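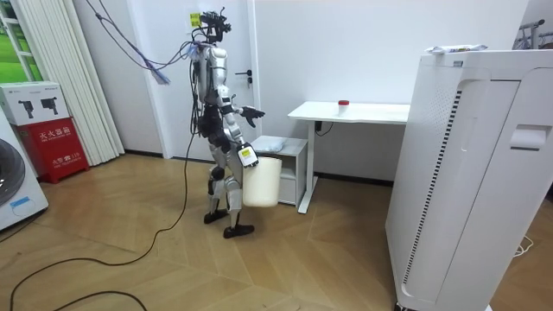
Does it matter where the bucket is kept while a desk is being cleared? In our data the bucket's position mattered more than the number of items on the desk, and a bucket held at the hip gave shorter clearing times than one set down on the floor.

3.2 Carried and grounded receptacles

Earlier work on small-room tidying treats the waste receptacle as a fixed point. Van Acker's procedure, which we follow for the layout of the room, places it at the left end of the work surface and measures the path of each item from its resting place to the rim. This is adequate for an office with a permanent bin. It is less adequate for a bedroom or study, where the desk often stands hard against a wall, the space under it is partly taken up by a drawer cabinet, and the remaining floor has to be kept open for the door.

We therefore compared two conditions. In the grounded condition the bucket stood on the floor in front of the desk. In the carried condition it was held in one hand for the whole of the trial while the other hand removed items from the desktop. The bucket was the same in both conditions and was empty at the start. Items were light and small enough to be lifted with one hand. A trial began at the first contact with an item and ended when the last item had been released. 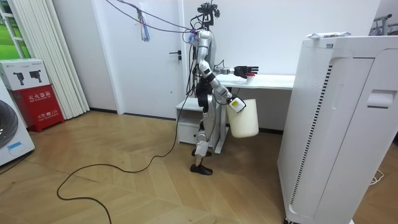

Figure 3. Clearing a desk in the carried condition. A small white cup with red at the top is held just over the desktop, with the bucket at hip height in front of the desk.

Of the 41 trials in the carried condition, 32 were completed without the bucket touching the desk edge. Contact, when it occurred, was most common for items placed toward the back of the desktop. Reaching to the back turns the shoulders and brings the bucket forward with them. The effect was small for the middle of the desk and was not observed for items at the front.

The grounded condition was run 23 times. Here the main cost was bending. Each item required a separate movement down to the rim, and items released from standing height missed the bucket in 5 trials. A missed item was picked up and counted as part of the same trial, which accounts for most of the long times in this group.

Objects that narrow the floor area had a further effect. With a tall air purifier near the right end of the desk, the approach to that end is restricted, and the bucket cannot be grounded there without blocking the way in. The Cladport and Cornness rooms differed in this respect, and we report them separately in Section 4. The drawer cabinet under the left end of the desk did not affect the times in either condition.

Two limits should be noted. The bucket was light throughout, and we did not test a load at which carrying becomes tiring. We also did not separate items to be thrown away from items to be moved elsewhere. Under the Jornine sorting rules a cup would normally be set aside for washing, and the need to decide between the two would add time to both conditions. The order of removal was left free. Most trials started with the nearest item and worked toward the wall.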